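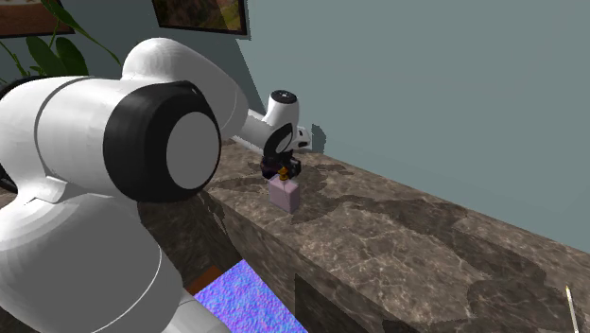 Khrystyna-Mariia Moroz keeps her recipes in a hardback accounts ledger, the kind with red columns down the right side of each page. The columns are handy for grams. She has been baking bread for sale in Whitcombe for nine years, first from her own kitchen and now from a leased shop beside the post office, and the ledger goes back to the first week.

"The early pages are bad," she said. "I wrote things like 'more water than last time' and there is no last time written down. So I can't use them. I keep them anyway."

We talked in the shop in June, after the morning bake, while she scraped down the bench and Paora Pirihi loaded crates into the van. She starts at 2 am. By the time most of the town is up she has finished the part of the job she likes best.

Moroz grew up in a flat where her grandmother baked rye once a week. She doesn't claim to have learned from her. She was sent out of the kitchen most of the time, and the one thing she remembers being shown was how to knock on the bottom of a loaf and listen. She trained as a bookkeeper and did that for years. The bread started when she moved to Whitcombe and the only loaves in town came on the truck from the city.

"I was homesick, but for food mainly," she said. "The rye here was brown bread with colour in it. I made one that was like a brick, then another brick. The neighbours were very polite about it."

One of those neighbours was Kirsty Harawira, now the other half of the business. Harawira does the ordering, the wages and the Saturday-style rush whenever there's a market on. She had worked in a supermarket bakery and knew what flour cost by the pallet.

"She was selling loaves for less than the ingredients," Harawira said. "A bookkeeper! I sat her down with a calculator. She put the rye up that same week and we lost two customers, and one came back."

The rye is still the loaf people come for. It is made with a sour that Moroz feeds twice a day, more often in January when the shop gets hot before breakfast. The dough is too wet to shape by hand, so it goes into tins with a wet scraper and is smoothed over with wet fingers. It bakes for a long while in a falling oven and isn't sold until the next day.

"People want it warm. I say no. If you cut it warm it's gum inside and you'll tell everyone my bread is raw."

She makes a white sourdough as well, a seeded loaf, rolls for the pub and a sweet braided loaf at Easter. She has tried and dropped a fruit bread, a spelt loaf and bagels. The bagels sold well enough but needed boiling, and the steam set off the alarm in the post office.

Flour has been the hardest thing to settle. For the first few years she bought whatever the wholesaler had. Then Rutilio Zepeda, who farms out past the silos, brought in a bucket of rye he'd grown as a cover crop and asked if it was any use.

"It was full of bits of stalk," Moroz said. "But the smell was very good. Like wet hay, but sweet."

Zepeda now puts 15 hectares into rye each year and has it cleaned before it comes to town. I rang him that afternoon. He said the price was fair and the rye did the paddock good, and that he wouldn't call it a money-maker.

"It's a nice thing to eat your own crop," he said. "The wheat goes off in a truck and that's the last I see of it. The rye I get back in a bag, with butter on it."

The grain is milled in the back room of the shop in a small stone mill that Harawira found second-hand. It is slow and very loud. They run it in the afternoons, when the post office has fewer people in it, and the flour rests before it's used. Moroz reckons no two sacks behave the same. Zepeda's crop in a dry year drinks more water, and in a wet year the dough can go slack halfway through the rise and never pick up again.

The worst of those was three harvests ago. She threw out 37 loaves in one morning, went home, slept, and came back to try a stiffer sour with more salt. It took most of a month to get right. The page for that month in the ledger is crossed out in three colours of pen.

"I was cranky with everybody," she said. "Paora learned to stay in the van."

Pirihi, walking past with a crate, said that was true.

He came to the shop straight out of school to do deliveries and has been learning the bench for the past two years. He can run the white dough on his own and does so when Moroz takes her week off. He isn't allowed to touch the sour yet. His run takes in 23 stops, from the hospital kitchen to a row of farm letterboxes where people leave the money in a jar. In summer he does the letterboxes first, before the sun gets onto them.

I asked Moroz whether she'd thought about a bigger place. A cafe owner in the city, Tipene Tipoki, has been taking rye from her on the afternoon bus and has told her more than once that he could sell four times as much.

"He's right, he could," she said. "Then I need another oven and another baker, and I need to be the boss of them. I'm not a good boss. Ask Paora."

Harawira would like the second oven. She has priced one and keeps the quote pinned above the phone, where Moroz can see it. The two of them have been having that conversation for a year and neither seemed bothered about finishing it. The lease comes up next winter, and Harawira thinks that will decide the matter one way or the other.

For anyone starting with rye at home, Moroz's advice was short. Weigh everything, water included. Use a tin. Don't add flour when it feels too sticky, as it's meant to be sticky. Write down how warm the kitchen was. Her own note for the morning I visited read 18 degrees, sour slow, gave it extra time.

She also said to expect the first few to be bad, and to toast them. Thin slices of a failed loaf, dried in a low oven, keep for weeks in a jar. The shop sells bags of them by the till, made from loaves that came out lopsided - Harawira's idea, and on some days they go faster than the bread.

By then the bench was clean and the next lot of sour had been fed and covered with a plate. Moroz wrote the time in the ledger and went to see about the mill.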